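Mulligan

The brochure had a woman in a white sweater on it, laughing at a cabinet. I read it on the bus to Ititz with my notebook on my knee, and by the time we passed the grain dryers I had underlined "Hustavach brings putting-away into the present day" and written next to it, "where has it been?"

Dilwyn Pritchard, who edits the buyer's guide I write for, wanted eight hundred words and a verdict. He also wanted it by June 4, 2021, and had said the date to me out loud, as one does to a dog with a shoe.

So I went up the stairs over the tile shop, hung my coat on a door handle, and met the product.
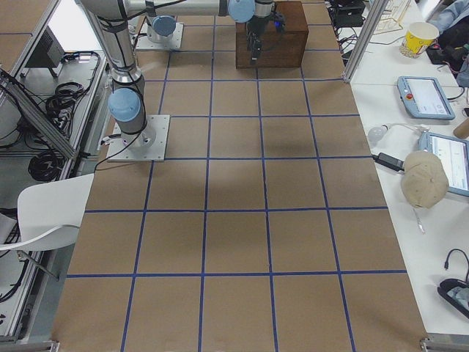
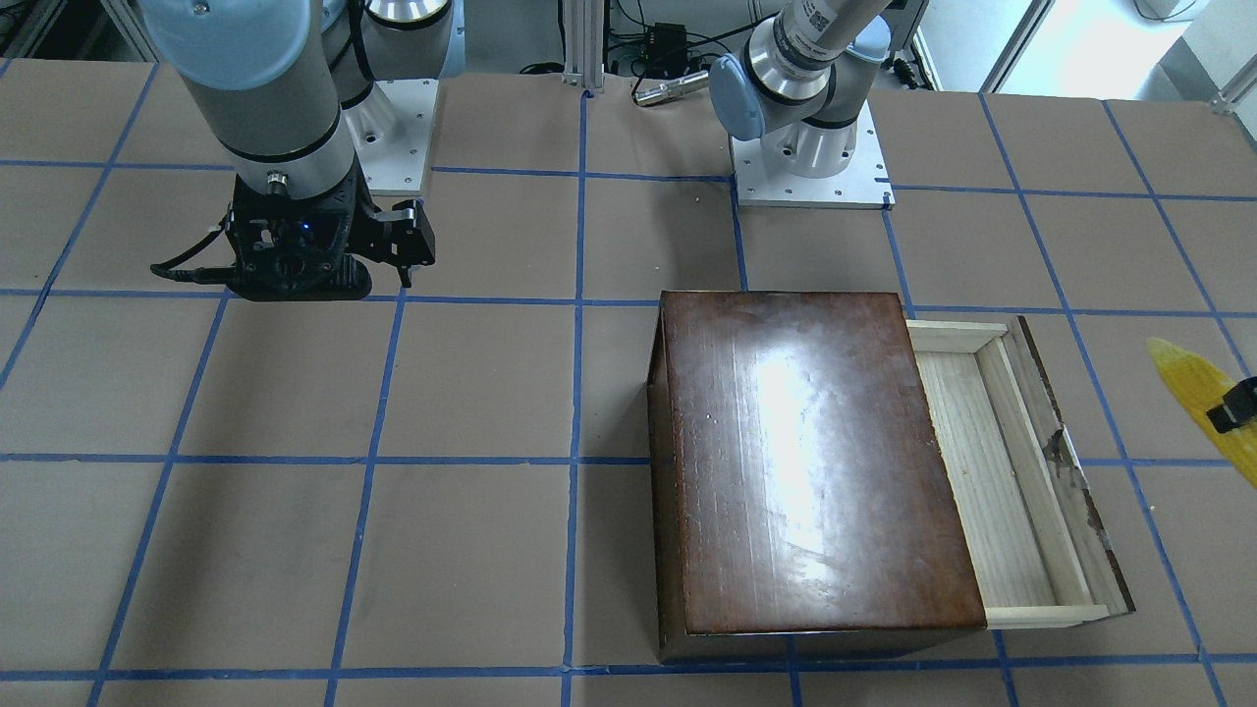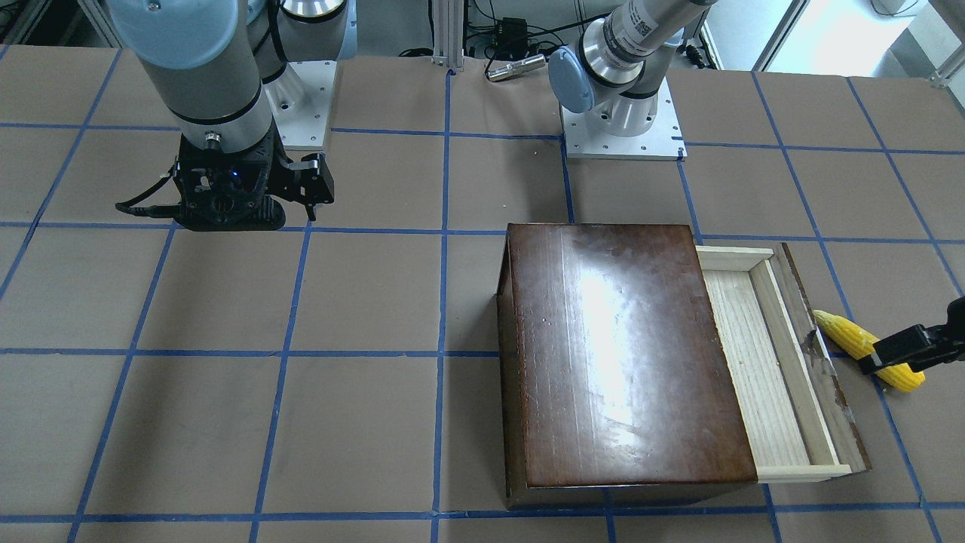
The pitch

"It's called Mulligan," Aled Voyle told me, "on account of the second try."

I asked what the second try was.

"If it doesn't get a thing put away the first time, it tries again. No charge to the customer."

"Do other robots charge for that?"

He considered this with real interest. Aled had sold water softeners, then hearing aids, then a kind of roof, and he had a way of treating any hard question as a gift you had brought him. He said he would find out and get back to me, and he wrote it on his hand.

The service worked like this, as far as I could get it down. You paid 2,000 as a deposit. Hustavach came to your house or place of business, bolted down the arms, and taught them your drawers. After that it was 248 a month, and Mulligan opened what needed opening, put in what needed putting in, and closed up again. There was a six-month minimum. There was a cheaper plan with no closing.

"No closing?"

"Some people like to look in first," Aled said.

At the far end of the room was the engineer, Soledad Painemal, who had not been told about the brochure and did not care for it when I showed her. She looked at the woman in the sweater for some time. "This cabinet has no handles," she said, and gave it back.

The ear of corn

I had expected something like a fork. A fork is what you picture when you picture drawers. Soledad had picked corn.

"Anyone can hold a fork," she said. "A fork is the same at both ends, nearly. Corn is fat here and thin here and it has a surface like a bad road."

"But who keeps corn in a drawer?"

"Who keeps a fork in a lacquered box?"

I wrote that down as a quote and then crossed it out, as I could see Dilwyn's face.

The left arm had the corn in its gripper with the point aimed across toward the open drawer, and it stayed like that long enough for me to eat a mint. The other arm waited on its own side with its fingers open over the tape. I have been to weddings with less tension in them. Soledad looked at her screen, then at the corn, and then at her screen again. Aled rocked on his heels. A truck was backing up down in the tile yard, beeping, and for a moment I took it for the robot and made a note about the noise.

"Does it know what it's doing?" I asked.

"It knows where the drawer is," Soledad said. "And where the corn is. Whether it has put those together is a matter of opinion."

The corn moved over the rim and came down a little hard on the wood. It rolled half over and lay there.

"There," said Aled, as though he'd grown it.

Then the right arm came across to push the drawer shut, and the thick end of the corn stood up too high for it, and the drawer went in partway and quit.

Second try

The second try took longer than the first. I will say for Mulligan that it did not sigh. My brother Idris sighs when he has to do a thing over, and so did our mother, and I am told that I do. The arm backed off, the other arm came back for the corn, missed the fat part, got the thin part, and raised it out of the drawer at an angle that made Aled turn and look out of the window.

"Is this still the second try?" I asked. "Or would this be the third?"

"It's all the one try until it lets go," said Soledad.

"Is that in the contract?"

"I don't write the contract."

Aled wrote something else on his hand.

When the drawer closed, with the corn in it, lying flat, I was surprised to find that I had stood up. Nothing had been said in the room for a while. Soledad pushed her hair back and went straight over to check something underneath the table, and I understood that this was how she celebrated.

"And now you'd want it out again," said Aled. "For your dinner."

"Does it do that?"

"Retrieval is a separate service."

Questions

I had a list, and I went through it over a cup of tea so weak it must have been on the cheaper plan. The answers went like this.

Noise: low, apart from the truck.

Installation: a morning, or in older houses a day, depending on what the arms were to be bolted to. Aled felt that most people had a big table. I said I had a small table. He felt that I could get a big one.

The tape: blue, in squares, over the whole surface. I asked if it stayed there when the customer moved in. Soledad said that she liked it. Aled said it came in other colors, and Soledad gave him a look that told me it did not.

Wear and tear: I had noticed that the box itself had been through a good deal. It had scratches on the lid and a chipped place in the outer wall where rough wood showed. I asked, in my neutral voice, if Mulligan had done that.

"It came like that," said Soledad. "I bought it like that. If the box is perfect, everyone is afraid of it."

Competition: Aled told me that Ravholm, over on the coast, had a machine that folded towels, and that he had seen it and it was very good at towels. He said this bravely. I asked what Mulligan would do with a towel and the two of them began talking at once.

My mother's sideboard

I should put down here what I did not put in the review, which is where I'd come from that morning.

Idris and I had been in our mother's house since September, on and off, emptying it. We had done the beds and the shed. We'd done the kitchen, apart from the smell. What we had not done was the sideboard, a dark, shiny thing with a lid of light on it from the window, and three drawers that nobody in the family had ever been allowed to close. You could open them. You could put a thing in. But she closed them herself, with her hip, and there was a method to it, and she did not share it.

The top drawer was stuck open now by the width of a hand. It had been that way since she went into the hospital. Every time we came in, one of us would lean on it, and it would go in partway and quit, and Idris would sigh and I would sigh, and we would go and do the shed some more.

So when I stood up over that corn, that's what I was doing on my feet. I asked Soledad how it had known to lay the corn flat the second time.

"It didn't know," she said. "It felt that the drawer stopped. Then it does what anybody does. It takes out the last thing that went in."

"That's all?"

"It's usually the last thing," she said. "People blame the drawer."

The verdict

I wrote the review on the bus home, and this is what was printed, more or less.

"Mulligan from Hustavach is a two-armed service that puts things in drawers. It is careful, it is slow, and it does not complain. At 248 a month it costs more than doing it yourself and less than moving. Homes with a large table and few towels should ask for a visit. The second try is free, and readers should find out before signing what counts as one. Three stars."

Dilwyn cut "and less than moving." He also asked me what the stars were out of, and I told him I'd thought that was his department.

Aled called me when it came out. He was delighted with all of it. He read parts of it to me over the phone, and he wanted to know if he could put "does not complain" on the new brochure, over the woman in the sweater. He said he'd looked into whether other robots charged for a second try and that the answer was very interesting, and that he'd washed his hands since.

I had one more talk with Soledad, a short one. She wanted to correct a fact. I had written that the corn was placed in the drawer "point first," and she said it was on its side, both times, and would I please fix it. I told her the issue was already out.

"Then fix it in your own copy," she said, and so I did, with a pen.

The next time Idris and I were at the house, I took out the last thing that had gone in. It was a potato masher. It had got turned up on its end at the back, under the lip, where you couldn't see it, and it must have been the final thing she ever put away. Idris held the flashlight. He wanted to know how I had thought of it, and I said I'd seen a demonstration.

I laid the masher flat. Then we stood there for a bit on either side of the sideboard, each waiting for the other one to do the drawer.

"You've got the hips," said Idris.

It took me two tries.

Sioned Watkins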